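Best way to keep apples from going soft at work?

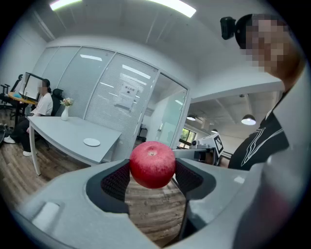
We go thru a lot of apples here and I'm the one who buys them. Been leaving the bag on the windowsill in the break room, by 2 weeks they're mealy. I like the dark red glossy ones with the little pale speckles, don't know the variety, the sign at Dakix just says "red". Fridge is small and everyone's lunch is in there. Is a drawer ok? Also wax — wash it off before storing or after?

Surachet Nakpan
Fridge, always. Windowsill is the worst spot, sun plus warm July air. Crisper drawer, plastic bag with a couple holes in it, away from lettuce. Don't wash till your ready to eat, damp skins rot faster. And pull any bruised one right away, even if they got dropped just once on a wood floor like yours. It'll take the rest with it.

gallumitz71
just buy less at a time lol

Juhász
Agree w/ fridge. No room = coolest cabinet you have, not touching bananas. Speckles don't tell you much, lots of reds have them — squeeze test is better.

Last updated: July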